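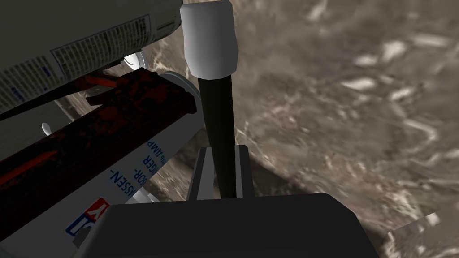
Trerkenar wrote that the sim set should be frozen at 530 episodes and that any more rendering is wasted until the real arm has been run on it.

> I would stop here. We have 530 episodes in simulation and the
> grasp loss has been flat for the last 3 runs. More of the same
> clutter won't move it. Can we freeze the set and tag it before
> the end of March?

I agree on freezing the main set. I would still like to add one small batch first, for the case where boxes and a cylinder are piled at angles right next to the finger. Only 72 of the episodes have contact like that, and most of them were made with the old Kineck scene files, which used plain gray boxes. The newer ones have printed boxes and labels on a marbled surface, and the wrist view looks quite different.

What I plan to do:

Leave the gripper model and camera pose alone.
Randomize the surface texture and the tilt of the boxes.
Save failed grasps too, with the failure flag set. The Sosonell loader drops them by default, so set keep_failed to true before you export.

> Also, are we still storing depth?

Yes, for the wrist view only. It is in the same folder as the color frames. Two people asked about this last month, so I will put it in the readme.

If anyone has teleop time free, 2 operators would be enough for the batch. Please use the slow speed setting near the pile. At normal speed the objects jump on contact, and we end up throwing the episode away.

I'll tag the set once the new episodes pass the replay check.

Tsai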